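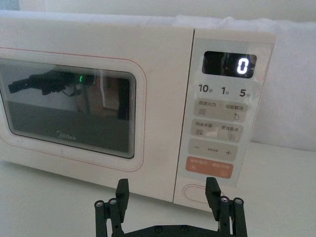
Annelies Dierckx wrote to us that her first set-up took an entire evening, that both rats were out by breakfast, and that the manual was no help because it stopped at "attach the panels." She had a point. The section has been rewritten, and what follows replaces the old pages in full.

Section 4. Setting up the Zallov 876 travel cage

4.1 Before you start

The Zallov 876 folds flat for the car and opens into a two-level cage 35 inches long. It is meant for overnight stays, shows and visits to relatives who said they were fine with rats. It does not replace your cage at home.

Do a practice run before you travel. Leave the rats where they are while you do it. They will want to supervise, and they are bad at it.

You will need the base tray, the folded wire body, the shelf, the ramp, the bag of clips, and a flat spot on the floor or a sturdy table. The water bottle is packed inside the tray. If you can't find it, look under the cardboard insert, where we hid it for reasons known only to the packing department.

NOTE: If you have the older Stevanham cage, its clips look the same as these and do not fit. Keep the bags apart.

4.2 Opening the body

1. Set the folded wire body on its back with the carry handle facing you.

2. Release the strap and lift the top panel until the sides start to unfold. Go slowly. The end panels swing in by themselves and have no respect for fingers.

3. Raise both end panels and hook them over the top rail. Each hook should close with a click. A sort of crunch means the hook is sitting on the rail and needs to come off and go on again.

4. Push down lightly on each top corner. Nothing should shift.

CAUTION: Never carry the body by the top panel once it is open. Use the sides.

4.3 Tray and clips

5. Lower the body onto the base tray so that the bottom wire sits inside the lip all the way around.

6. Fit the 6 long clips, one on each short side and two on each long side. Press until the tab lies flat against the tray.

7. Tug each clip. A rat will test these more thoroughly than you do, and will start at the one you skipped.

8. Lift the cage an inch by the sides. If the tray stays behind, return to step 5.

NOTE: Spare clips can be ordered from Van Leeuwen, our parts supplier. Chewed clips are not covered by the warranty. We can tell.

4.4 Shelf and ramp

9. Slide the shelf in through the large front door at a slant, then level it out and hook it onto the middle crossbar. Smooth side up.

10. Hang the ramp from the slot at the front of the shelf. The foot of the ramp rests on the tray and is not clipped.

11. Load the shelf with bedding, a hammock or a small hide. The limit is 800 grams, rats included. Three large males asleep in a pile can pass that without trying, so weigh yours if you have any doubts, and leave the shelf out for very big groups.

CAUTION: Take the shelf out before folding the cage. It will seem as if you can get away with leaving it in. The shelf will bend, and it doesn't bend back.

4.5 Water and bedding

12. Fill the bottle, fit the cap and turn it over above a sink. A drip or two is normal. A steady trickle means the washer is crooked.

13. Hang the bottle on the outside with the spout pointing in, low enough for your smallest rat.

14. Spread paper bedding in the tray to just below the lip. Add a handful of used bedding from the home cage, so that the place smells properly of rat. Your host may feel differently about this step.

4.6 Moving in

15. Close and latch the small top door first. This is the one everybody forgets, and the one Annelies's pair left by.

16. Put the rats in through the front door, with something to hide in already in place.

17. Close the front door and turn the latch until the arrow points down. Slide the safety pin through the loop.

18. Keep an eye on them for the first half hour. Some sulking in the corner is to be expected. Rats that are busy at one particular spot on the wire should be taken seriously: check the nearest clip.

CAUTION: Keep the cage out of direct sun and away from heaters, curtains, phone chargers and coats. Anything within reach of the wire will be pulled in and shredded by morning. We have had letters about a scarf.

CAUTION: The assembled cage is not a car carrier. Fold it for the drive and move the rats in a hard-sided carrier with a proper latch.

4.7 At shows

Tables at the Rondilton show in June are narrower than the cage is long. Place it lengthwise, with the doors toward you and not toward the aisle, where passing children will find the latch before you find your chair. Leave the safety pin in whenever you step away, even for coffee.

For folding and cleaning, go to Section 5.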